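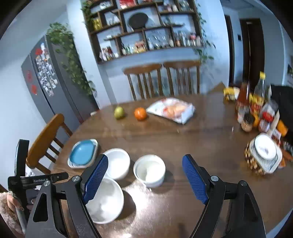

Is a hand-held gripper kit worth renting if all you want is to teach a robot to clear the table?

For most small teams I think it is, as long as the price covers somebody on the other end who will look over your recordings and tell you which ones to throw out.

I came to that opinion slowly. When Malathi Pillai first talked me into trying the Zudance rental plan back in May, I was picturing a polite little gadget in a padded box, and I was ready to be unimpressed (I have a closet full of polite little gadgets). The plan gives you a pair of grippers for 16 days, a place to upload what you record, and a reviewer who writes back. The grippers are the part everybody asks me about, and they're fine! They squeeze, they open wide, and my wrists got used to them after an evening or two. It's the reviewer I would pay for again.

My first batch was 113 recordings of bowls being picked up and stacked, and I was awfully proud of it. The note that came back was kind and very thorough. I was rushing the grasp, I always started from the same corner of the table, and I had a habit of letting go before the bowl had settled. I'd never have caught any of that by myself, and I would have cheerfully gone on to make 1,000 more just like them.

Now, the Rirkarness kit is cheaper, and you get to keep it, which counts for a lot if you plan to be at this all year. A friend in Okemden swears by hers. But you're on your own with it, and the manual reads as if it were written for people who already own a robot lab.

I do have complaints about Zudance. Returns go through a depot in McKinnon that closes at 4 p.m., the upload page logs you out after 10 minutes, and I'd like a smaller size for smaller hands. I also wish they would let you extend by a few days without starting a whole new rental, especially as the second week is when you finally begin to get good at it. I've written to them about that one, and I'm planning to rent again in the fall either way, this time for cups and silverware.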